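Let Tenants Fix the Small Things

Arlo Delacroix
19/08/2021

My lease runs to 14 pages, and one sentence on page nine says that the tenant shall make no repair of any kind to the unit or its fixtures. I have rented in Devthorpe long enough to have signed that sentence in four different leases with three different landlords. I think it should be taken out of all of them, and replaced with a short list of jobs that any renter may do without asking.

Last winter the hinge on my bathroom cabinet came loose. Two screws had backed out and the door hung by the lower hinge. I called Kyei, the company that manages the building, and got a work order number. A man came 11 days later. He was polite, he tightened both screws, and he was in the apartment for less time than it took him to find a place to park. The company that sent him billed Kyei $135. I know this because the invoice was mailed to me by mistake.

I could have done the job the first night. I own what I needed to do it. I left it alone because the lease said to, and because a neighbor upstairs had lost part of her deposit over a towel bar she put back on the wall herself. The towel bar was straight. It held towels. The move-out sheet listed it as an unauthorized alteration.
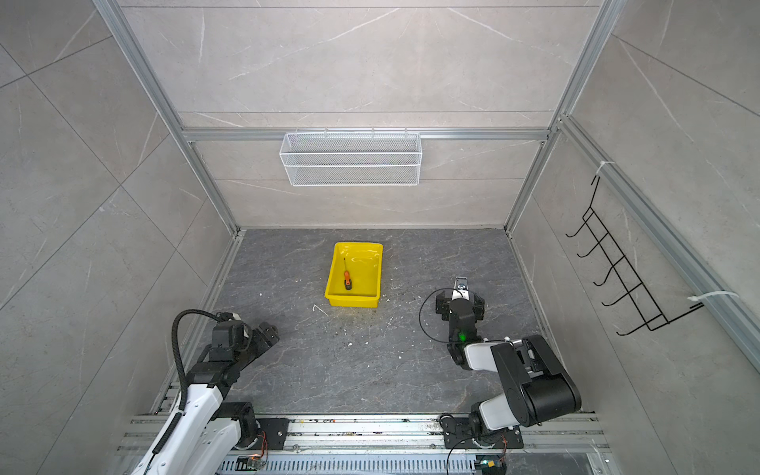 People who manage property have reasons for the rule, and some of them are good. Gas lines, breaker panels and anything behind a wall should be left to someone with a license. A bad repair to a water valve can ruin the ceiling of the person below, and the person below did not agree to take that chance. I have no argument with any of this. A rule that covered those things and stopped there would be a fair rule.

The rule I signed doesn't stop there. It treats a cabinet hinge the same as a water heater. A toilet seat that slides around counts as a repair. So does a drawer pull, a door stop, a switch plate with a loose screw, or the rubber washer in a shower head. Every one of these has to go through the same office, get the same kind of number and wait in the same line, behind and in front of calls that matter a good deal more. When my heat went out in January I was told there was a backlog. I had to wonder how many cabinet doors were in it.

There are 131 apartments in the complex where I live, and the two people who handle maintenance for it also handle another property across the river. They work hard. They are also sent out all day on jobs that the renter was standing right next to and could have finished before the call was answered. 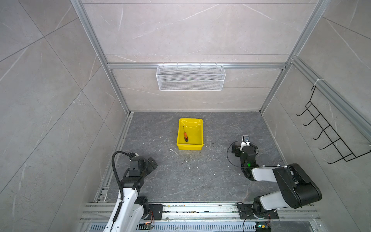
Cost comes up whenever I talk about this, usually from someone who assumes that renters don't own tools or don't want to buy them. The list I have in mind would ask for very little. Most of the jobs on it need one hand tool. A screwdriver with an orange and black handle, like the one lying in the yellow tray, would have taken care of my hinge if the tip fit the screws, and most kitchens I have been in have something like it in a drawer. A wrench would cover a few more. If a job needs a power tool, it probably doesn't belong on the list in the first place.

The other thing people bring up is skill. I hear that tenants will strip the screws or crack the plates. Some will. Homeowners do it too, every weekend, and we don't ask them to wait 11 days for permission. A cracked switch plate is a cheap mistake, and a person who makes it once has learned something about how tight is too tight.

I think this last part matters more than the money. I know grown men and women who have rented since college and have never taken a fixture apart. They aren't lazy or slow. They have lived for years under an agreement that told them the walls and doors around them were somebody else's business. When a few of them finally bought houses, they called a handyman to change a door stop. You get used to waiting, and after long enough you stop seeing that the thing in front of you has two screws in it.

It changes how people treat a building, too. Someone who has put a drawer pull back on will usually close that drawer with a little care. Someone who has a work order in for it will let it hang. I have done both. 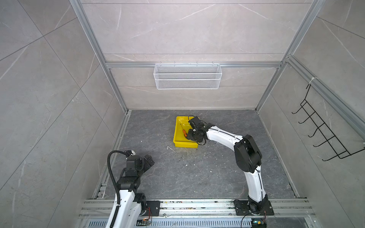 Who pays if a tenant's repair goes wrong?

The tenant pays for the part, up to a limit written in the lease. I would set the limit at $200, and anything on the list that could cost more than that to put right should come off the list.

That limit would answer most of the worry on both sides. The landlord knows the damage is covered by the deposit already being held. The tenant knows that a mistake with a towel bar won't turn into a dispute over the whole amount. Right now neither of them knows much, and the only written guidance is a sentence that says don't.

I would also want it understood that the list gives permission and doesn't create a duty. A renter who is 80, or who has a bad shoulder, or who simply does not care to do it, should be able to call the office as before and get the same service. I can imagine a landlord reading a proposal like mine and seeing a chance to cut the maintenance staff. That would be a poor use of it. The hours saved should go to the heat, the leaks and the locks. 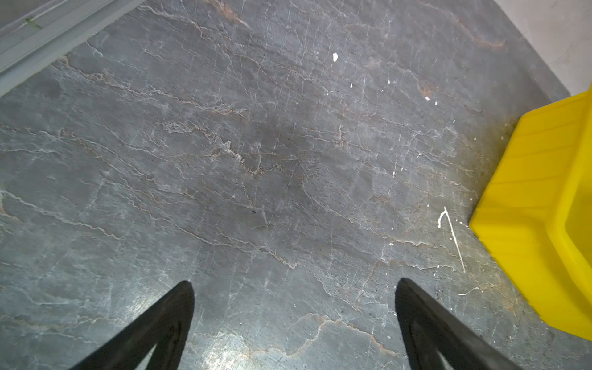 One smaller owner in town already works this way. Hirnero has a single building on the east side, and its lease has a page in the back titled "Things you may fix." It names 12 jobs. A friend of mine lived there for three years and replaced two washers and a closet knob, and she got her full deposit back. She also reported a soft spot in the kitchen floor, early, and she says she noticed it because she was down there with the cabinet door off.

I don't claim that one building proves the case. A larger company has more tenants, more turnover and more people who will misread a list. But the page is short and it was plainly written by somebody who had walked through the apartments and looked at what breaks. Kyei could do the same before the next round of leases goes out in September. I have written to the office to say so, and I enclosed the invoice they sent me, with the hinge circled.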